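From: Renata Gaete
To: Shared Kitchens list
Date: April 2, 2024
Subject: Re: [kitchens] Tabletop items, Brudbridge and Plarnance

Dear colleagues,

Thank you to those who replied to the January inventory notice. I am writing in answer to the message from Deolinda Brandão, quoted in full, and to set out the arrangement that will apply to small kitchen items at both sites.

> From: Deolinda Brandão
> Subject: [kitchens] Tabletop items, Brudbridge and Plarnance
>
> Dear Renata,
>
> The Plarnance kitchen has now been checked against the inventory. We hold 27 lines on the sheet and I can account for all but 2 of them, both teaspoon sets.
>
> I have three questions before I sign the sheet. First, should plates be listed singly or with the stand they are kept in? Our stand came from Ravn and the plates did not, so they are on separate orders. Second, some users stack the plates flat in the cupboard and others put them upright, and I would like one rule for both sites. Third, glass lids. They are at present entered as separate items, and at the last count this gave us more lids than pots.
>
> I would also ask whether mugs are to be kept on the tree or in the cupboard. Opinion here is divided.
>
> With regards,
> Deolinda Brandão
> Plarnance site

I will take these in order, with reference to the table set at Brudbridge. 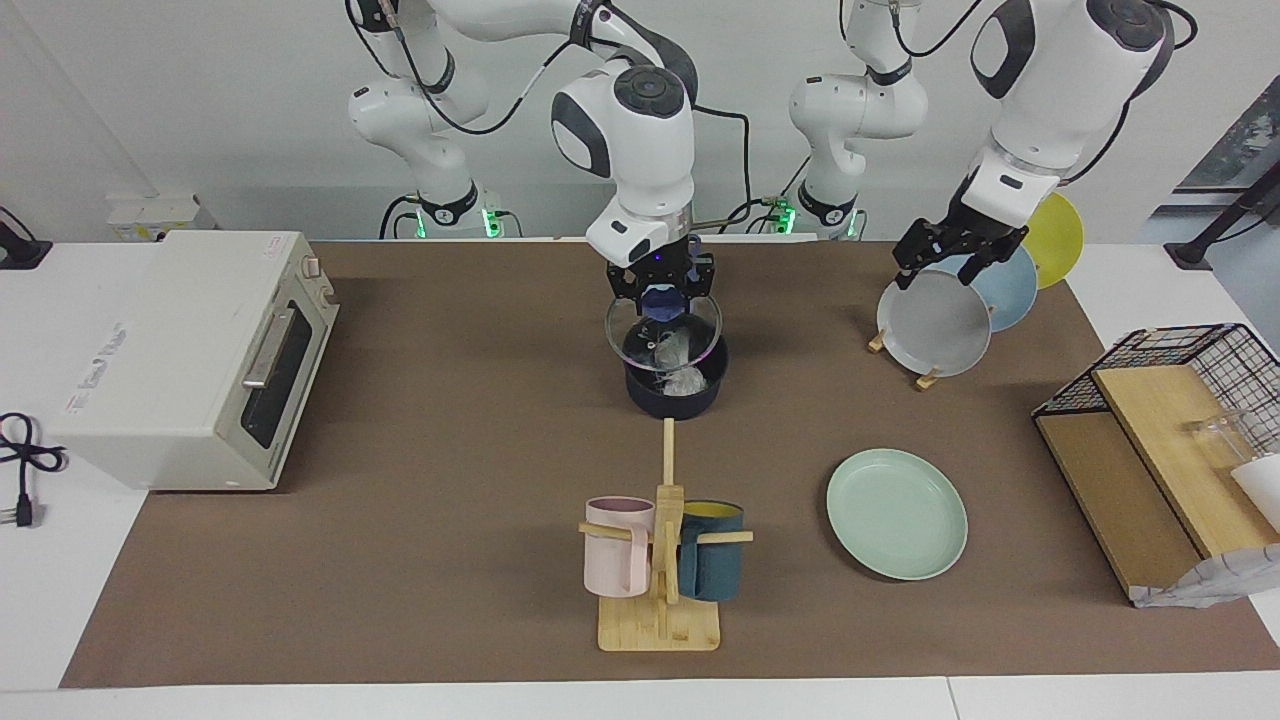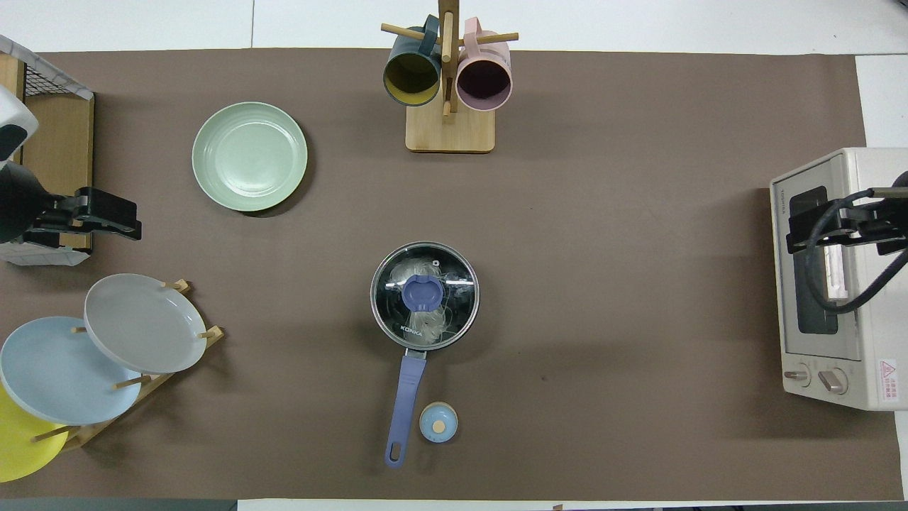
Category: Kitchen items / Tabletop

1. Plates and stands. Please list the stand as one item and each plate as another, and give the color of the plate. The colors at Brudbridge are gray, light blue, yellow and pale green, and a line reading "plate, round" does not tell the person checking which one is missing. The supplier of the stand may go in the remarks column.

2. Storage of plates. Plates are to be kept upright in the wooden stand at both sites, overlapping if necessary. A plate lying flat on the mat is considered to be in use and should be returned to the stand at the end of the session. Flat stacking in the cupboard is to stop, except for the large serving dishes, which do not fit any stand we own.

3. Pots and lids. A pot and its glass lid are one item from now on. Kindly strike the separate lid entries and write "with lid" beside the pot. Where a lid has no pot, enter it under Unmatched and send me its diameter, as Brudbridge may have the other half. Small colored lids belonging to other containers are to be entered with those containers.

4. Mugs. Mugs are to hang on the wooden mug tree by their handles. If there are more mugs than pegs, the remainder may go in the cupboard. Mugs should be recorded by both outside and inside color. We have one that is dark teal outside and mustard yellow inside, and one that is pale pink with a dark maroon interior, and these have been entered under four different names in the past year.

5. Toaster oven. The toaster oven stands at the side of the table, clear of the brown mat. It is recorded on the appliance sheet and should be removed from the tabletop sheet if it appears there.

On the matter of replacements, the amount left in the kitchen line for this year is 3,675, shared between the two sites. The Cluladetti quotation for a second set of plates has been received and is being compared with the Ravn list. I would ask that no site order independently until that is settled. Requests below 20 may still be met from petty cash with a receipt.

Deolinda, please sign the sheet with the teaspoon sets marked as missing. They need not hold up the rest.

Corrected sheets should be sent to me directly and not to the list, as the attachments are too large for several subscribers.

Yours sincerely,

Renata Gaete
Shared Kitchens, Brudbridge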